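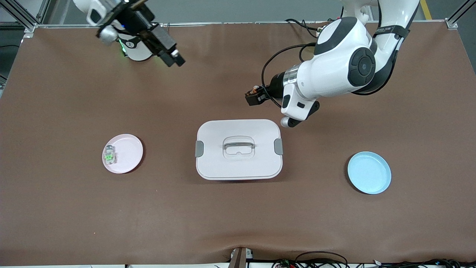 FLOOR AND AISLE INSPECTION CHECKLIST, BUILDING 2

Home Facilities Forms Inspections Contacts

Site: Seltstead
Form 1531, monthly walkthrough
Inspection date: May 5, 2021
Area: ground floor, work bays, east and west aisles, receiving door, stair B

Ratings: S = satisfactory. C = correct before next inspection. I = correct immediately. N/A = not applicable. Any item rated C or I needs a comment. Comments on S items are optional.

Section 1. Walking surfaces

1.1 Floor free of holes, raised edges and loose coating. C
Coating has lifted at the expansion joint outside bay 4. The lifted piece is the length of a shoe and catches a cart wheel. Scrape back to sound material, fill the joint, recoat. Work order 2362 opened.

1.2 Floor free of oil, water and loose packing material. S
Strapping offcuts found under the bench at receiving. Picked up during the inspection.

1.3 Anti-slip strips on ramps and steps in place and not worn smooth. C
Stair B, second and third treads from the bottom. Strips are worn through at the center. The Laryea strips used on stair A in the last replacement are holding up and should be used here too.

1.4 Floor mats lie flat, edges beveled. S

1.5 Floor drains covered, covers flush. S
Cover at the wash sink was rocking last month. Now screwed down.

Section 2. Aisles and floor marking

2.1 Aisle lines visible over their full length. C
West aisle is good. East aisle is worn between the receiving door and the first column, where pallet jacks turn. Repaint with the two-part yellow, not the tape. Tape was tried on this stretch and came up at the turn.

2.2 Aisle width clear to the marked lines. I
Two empty pallets and a drum dolly standing inside the east aisle line. Moved before the inspector left the area. Same finding at the previous inspection. Storage for empties needs to be assigned and marked.

2.3 Exit routes clear to the door. S

2.4 Clear space in front of electrical panels maintained. S
Floor box repainted at panel L2. Panel L3 box is faded but readable.

2.5 Clear space at fire extinguishers and eyewash maintained. S

2.6 Crossing points marked where carts and foot traffic meet. C
No marking at the corner of the east aisle and the stair B door. Door opens into the cart path. Add crossing bars and a convex mirror.

Section 3. Work bays

3.1 Tables and benches stable, feet locked or leveled. S
One leveling foot at bay 6 was backed off. Reset and jam nut tightened.

3.2 Table covers and cloths do not reach the floor or the walkway. S

3.3 Cords and air lines off the floor or under a cord cover. C
Extension cord from bay 3 to the label printer crosses the walkway with no cover. The cord is also doing the job of a fixed outlet. Cover it now and put in a request for a drop from the ceiling.

3.4 Stools and chairs in good repair. S
One stool with a cracked seat tagged and removed.

3.5 Waste containers not overfilled, lids closed where required. S

Section 4. Lighting and stairs

4.1 All fixtures working. C
One tube out over the west aisle, one flickering at receiving. Work order 3359 covers both.

4.2 Emergency lights pass the 90 second button test. S
All units in this area held for the full test. The unit over stair B is dimmer than the rest and its battery is the oldest on the floor. Retest next month.

4.3 Handrails secure, no sharp ends. S

4.4 Stair landings free of storage. I
Boxed copier paper on the middle landing. Removed the same morning. The landing has a "no storage" sign, which was behind the boxes.

Section 5. Receiving door

5.1 Dock plate sits flat, no bent lip. S

5.2 Door bottom seal in place, no water tracking in. C
Seal torn at the left corner. Damp floor inside the door after rain, reported by the morning shift. Godcombe holds the seal profile in stock; order by the foot and cut on site.

5.3 Wheel chocks present and used. S

5.4 Spill kit complete and sealed. C
Seal broken, one absorbent sock missing. Kit restocked from the Jasuleo refill pack. New seal tag not yet fitted.

General comments

Items 2.2 and 4.4 are both storage problems and both were found in the last inspection under different item numbers. Moving the material during the walkthrough does not close the item. Leave both open until a storage location is marked on the floor plan.

Item 1.1 should be done before 2.1 so that the new line is not painted over loose coating.

Recoating of the east aisle requires the receiving door to be closed to carts overnight. Post the closure at both ends of the aisle the day before.

Mezzanine not inspected. It has its own form.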